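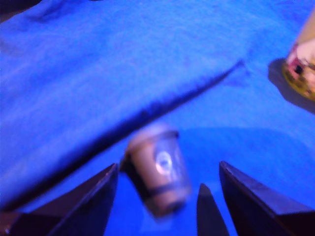 Home Issues Authors Subscribe

Filed under: Textiles and Laundry / Field Studies

3.2 Colour loss in shared laundries

The households in Nirnstead were asked to wash one blue cotton cloth together with their usual load, and to return it at the end of August. In total 1,091 washes were recorded in the diaries. We excluded 22 of them, as the water temperature was missing and could not be recovered from the machine settings.

Colour was read at the centre of each cloth and also near the fold. A folded cloth is shown in Figure 1. The reading near the fold was in most cases lower than the reading at the centre, and the difference grew with the number of washes. We suppose that the fibres at the fold are rubbed more strongly against the drum, but our design does not permit to separate this from the effect of drying in the sun, which many households in the Begay district prefer during summer.

Figure 1. Blue cloth with folded edge.

The two detergents behaved differently. With Norkix the loss of colour was slow at first and then nearly constant. With Cikley the greater part of the loss came early, and after this the cloths changed little. Hardness of the water had a smaller influence than we expected from the earlier literature, although the two buildings with softened supply gave somewhat better values for both products.

Diary quality was uneven. Some households wrote the hour of every wash, while others filled in the whole week at one time, and we could not always decide which entries were made from memory. For this reason the analysis in Section 4 uses the order of the washes and leaves out the time between them. Cloths which came back with stains were measured beside the stain and marked in the data file.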